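Budeditz hand unit: setup and care notes
Last revised 10 January 2018

Covers the hand-held gripper units used for the Budeditz garment folding set. Units are worked in pairs, one operator holding both. Frame and housing come from the Drurkska drawings; the recording software is Jitusano.

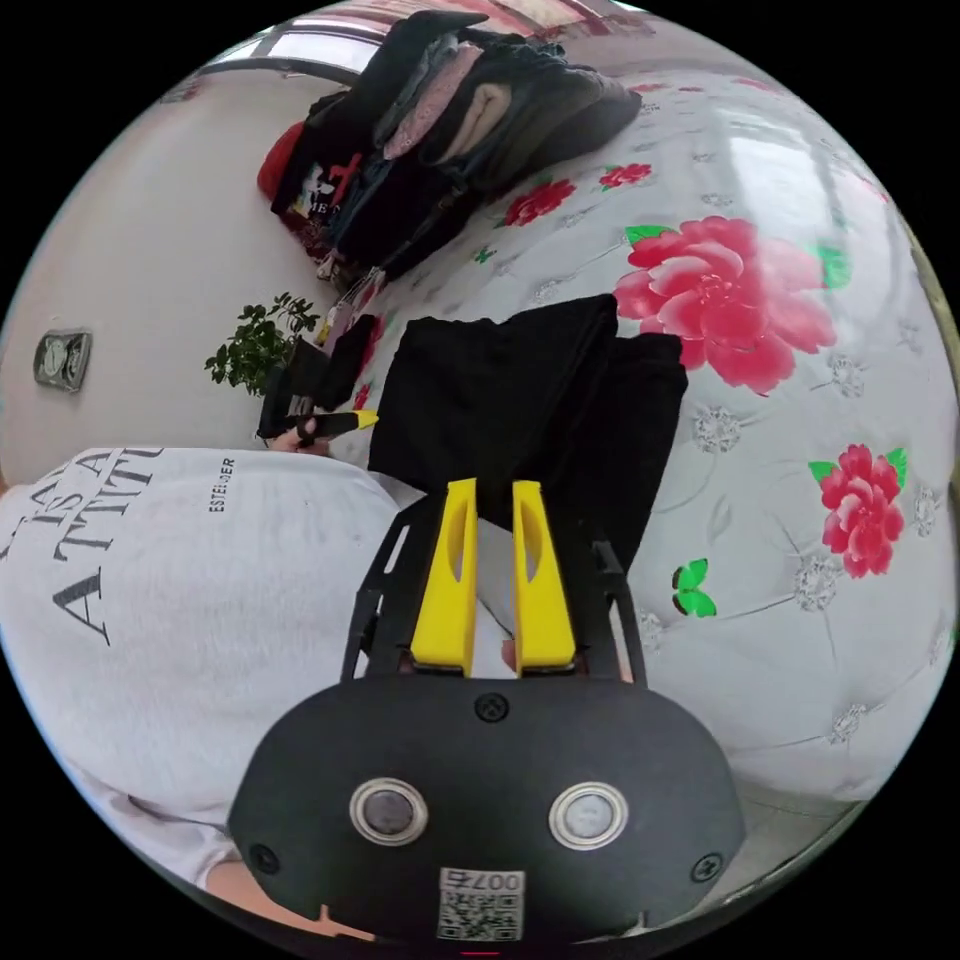
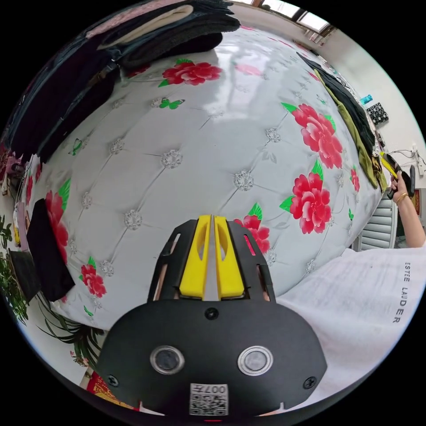 Unit 007, yellow fingers, over the quilted bed cover.

Before a session

Wipe both fingers with a dry cloth. Close the grip fully and check that the tips meet square. If one tip leads the other, loosen the finger, reseat it and tighten again. Do not file the slots.

Check that the code sticker on the housing is flat and clean. Jitusano reads it at startup and loads the calibration file for that unit. A unit with a lifted sticker gets a new one with the same number and must be recalibrated.

Calibration

Open and close the grip 15 times at an even pace. The log should show an open reading of 419 and a closed reading of 80. If either value drifts between sessions, run the Rácz offset script and repeat.

Repairs

Replace fingers as a pair. The housing screws are short and strip easily; use a hand driver only. After any work inside the housing, delete the old calibration file before starting Jitusano.

Contents

The set holds 324 episodes. Episodes recorded with a failed calibration are left out and are not numbered.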